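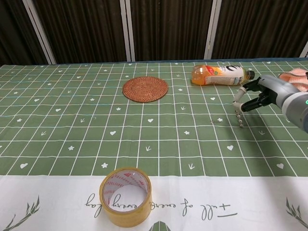

Lestwood Community Pantry
Progress report to the Magaña Fund
October 15, 2020
Prepared by Yolotzin Figueroa

Work since May

The packing room has been in regular use since the end of May. We have sent out 861 household boxes in that time against a target of 1820 for the full grant year. June was slow while we sorted out deliveries from Lustotard, and the weekly figure has been steady since August.

Each box gets dry goods, one bottle of juice and a small household item. Coasters and table linens came to us as a donation from Wundwood and have gone into the boxes for families moving into new housing. We have 241 of these items left and expect them to last into the winter.

Room and equipment

We now have 6 tables. Two are old kitchen tables and we keep printed cloths on them to protect the tops. The green checked cloth with the hearts and flowers has a white border, and the packing tape is kept on that border so people can find it. Clear tape is holding up better on the boxes than the paper tape we bought first - we will not reorder the paper.

Juice bottles are packed on their sides along the bottom of the box. Nayeli Montes changed this in July after several boxes would not close with the bottles upright.

Spending

Tape and cartons are over budget. Shelving came in under, and we ask permission to move the difference across. Receipts are attached to the finance form.

Still to do

The second set of shelves has not been put up. The packing list needs a Spanish version, and Nayeli has a draft. We also need a better place for flattened cartons, which are stacked by the back door at present.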